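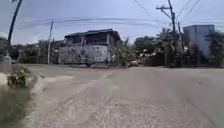

Defensa de la calle ancha

Llevo años oyendo que las calles de mi barrio son demasiado anchas y demasiado feas, y que alguien tendría que hacer algo con ellas. Lo dicen los que vienen de visita desde Grinotport, que tienen aceras con baldosas de dibujo y jardineras en cada esquina, y lo decimos también nosotros, sobre todo en verano, cuando se levanta aire y hay que cerrar las ventanas deprisa para que no entre la arenilla hasta la cocina. Yo lo he dicho muchas veces, con la escoba en la mano y de bastante mal humor. Y sin embargo, ahora que en Odham se habla otra vez de reformarlo todo, me encuentro con que le tengo cariño a este hormigón gris y polvoriento, y me gustaría explicar por qué, aunque me vaya un poco por las ramas.

Crecí en una calle así, en Huanca, en una casa de dos plantas que no tenía nada de particular salvo que daba a un cruce. Un cruce es una plaza que no sabe que lo es. Como había sitio de sobra y pasaban pocos coches, allí aprendimos a montar en bicicleta, allí se sacaban las sillas por la noche y allí se quedaba mi abuela hablando con medio pueblo cuando había salido solamente a por el pan (volvía una hora después, con el pan ya mordisqueado por la punta, y se extrañaba de que tuviéramos hambre). Las juntas entre las losas nos servían de meta, de portería y de frontera, según el juego, y los parches de las reparaciones tenían cada uno su nombre. Había uno que llamábamos el lago y que estaba prohibido pisar, vaya usted a saber desde cuándo.

El plan que se ha presentado para Odham lo firma un estudio de Gundadmont y afecta a 275 metros de calzada, que se estrecharían para ganar acera por los dos lados. Los dibujos son preciosos, eso no lo voy a discutir. Hay árboles muy verdes y gente que pasea con ropa clara. Lo que no encuentro en ellos es el arcén de tierra, esa tira pálida que se desmigaja entre el pavimento y la hierba y donde crece lo que quiere crecer. En mi manzana hay un matorral junto al bordillo que no plantó ningún jardinero municipal y al que varios vecinos le echamos un cubo de agua cuando aprieta el calor. En los planos, en ese punto exacto, va un banco.

No estoy en contra de los bancos, que conste. Ya tengo una edad y los agradezco. Tampoco soy de los que creen que todo lo viejo es sagrado: si me dicen que van a enderezar los postes torcidos y a barrer más a menudo, soy la primera en aplaudir, y si plantan árboles donde de verdad den sombra, bajo yo misma a regarlos. Por aquí se barre a fondo 3 veces al año, y se nota. Me parece que con una barredora y un poco de constancia tendríamos resuelta la mitad de las quejas, y que saldría bastante más barato que levantar el suelo entero en un pueblo de poco más de 2,000 habitantes.

Lo que pido es que, antes de estrechar nada, alguien venga a sentarse un rato en una de nuestras terrazas cubiertas, hacia las ocho de la tarde, y mire. Desde arriba, con la sombra de la galería, se entiende para qué sirve tanta anchura. Se ve llegar a la gente desde lejos y da tiempo a poner el café. Se ve el cielo entero, cosa que en el centro de Grinotport hay que ir a buscar a la azotea. Los niños pueden dibujar una pista con tiza sin que el de la furgoneta tenga que pitarles, y el de la furgoneta puede dar la vuelta de una sola vez, que también tiene derecho.

Las alegaciones se pueden presentar hasta finales de enero en la oficina de la calle del mercado. Yo llevaré la mía escrita a mano, con lo del matorral subrayado, y he prometido a dos vecinas pasar a recoger las suyas por el camino.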